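Wumurcombe Supper Swap: your questions

I get the same handful of emails every month, so I've put my answers in one spot. Updated May 2022.

How does it work?
You cook a big batch of one meal at home, bring it along in portions and go home with everyone else's. I started it with my neighbour Tudor Tudose after we both got heartily sick of our own spag bol!

Do I have to be a good cook?
Nope. My first effort was a lentil thing the colour of wet cement and they still let me come back.

How many serves do I bring?
Five, each big enough for 2 adults. If you're cooking for the first time at that size, borrow my big pot - just ask before the weekend. 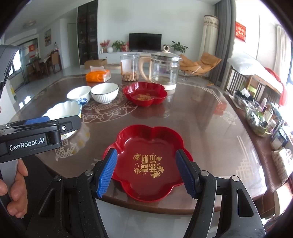

What about allergies?
Write every ingredient on the lid, including stock cubes and sauces (soy sauce catches people out, it's usually got wheat in it). We don't do nuts at all.

Can I freeze it first?
Please do, and bring it in an esky. Rice dishes are fine, but potato goes a bit grainy, so I'd save your shepherd's pie for home.

Do I get my containers back?
Only if your name's on the bottom. I've lost two good ones and I'm still cranky about it.

Is there parking?
There's a bit out the back, off the Tavard side. Don't park across the bakery's driveway - they start early and they will ring me.

Can I bring the kids?
Of course! They're usually the harshest critics, mind you.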